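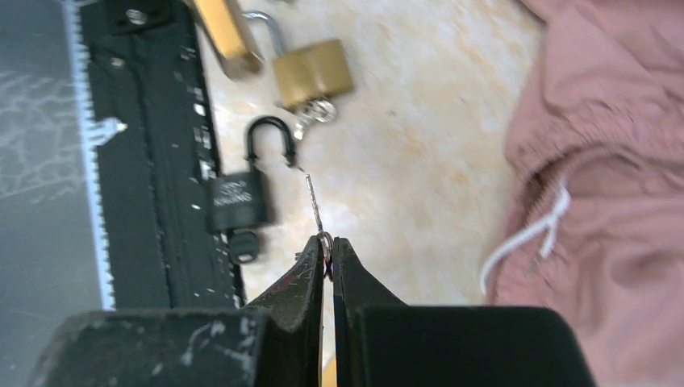

Padlocks and keys on the floor, storage review, 12 Nov 2022

Plitside Shared Storage — minutes of the autumn meeting

Present: seven members, which the rules say is enough. Apologies: none sent, though plenty were owed.

1. Minutes of the September meeting
Approved after the word "robust" was removed from the description of the debate on bicycles.

2. Padlocks
The meeting took up the matter of the locks, black and brass, and the little silver keys that go with some of them. The black padlock was noted to be open with a black-headed key in it, and a brass one was also open, with its bunch of keys hanging off it. It was asked whether a lock stored this way counts as security. Views differed.

The Jillness corridor reported that its spare keys are all on one ring and all look the same. The Karras corridor has labels but has run out of keys to put them on.

Agreed: each key to be tried in each lock and tagged on the spot. Padlocks with no key by the next meeting go in the scrap metal. Budget for tags and new split rings set at $30. A proposal to spend $74 on combination locks was dropped when the proposer could not recall the combination of the one already bought.

3. Unit 7
Still locked. Still believed to be empty. Bolt cutters to be borrowed from Rultent Hardware, who would like them back this time.

4. Laundry left in the passage
Owners have 60 days to collect. After that it becomes rags — a fate some of it has already met.

5. Any other business
The light by the side door was raised again and left where it was.

Next meeting to be announced on the board, once the key to the board has been found.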